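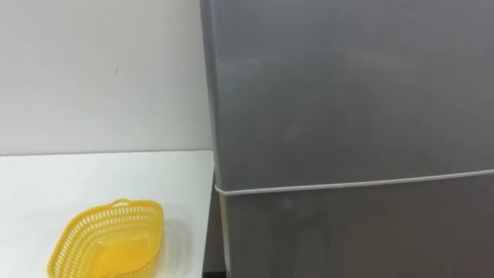 Feb 6, 2018

I spent most of the day on the door seam. The edge detector finds the long line between the two fridge doors well enough, but the planner wants it level and drops anything with a slope. I've loosened the limit to 8 degrees.

The basket is harder. Depth comes back full of holes where the slots are, so Revby splits it into up to 200 bits. Siiri Nurmi suggested fitting the rim only — I'll try that next, then rerun the 228 saved views.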